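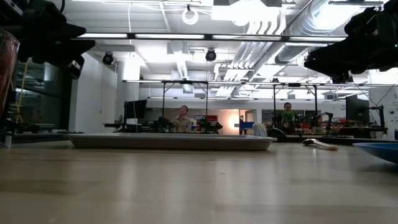 Tray, bowl and utensil on the table, arms overhead.

Sharing a bench with robot arms

Vass sold us on fewer chores. I still wipe the table, and now I set it too. A few habits that help:

Put the tray back in the same spot every time. Tape the corners if you have to.

Keep drinks off the bench - yours, anyway.

Write down every reset. Njoroge Muli logged 50 in April, and none of them were in the sales pitch.

Ask who does the dishes before you sign.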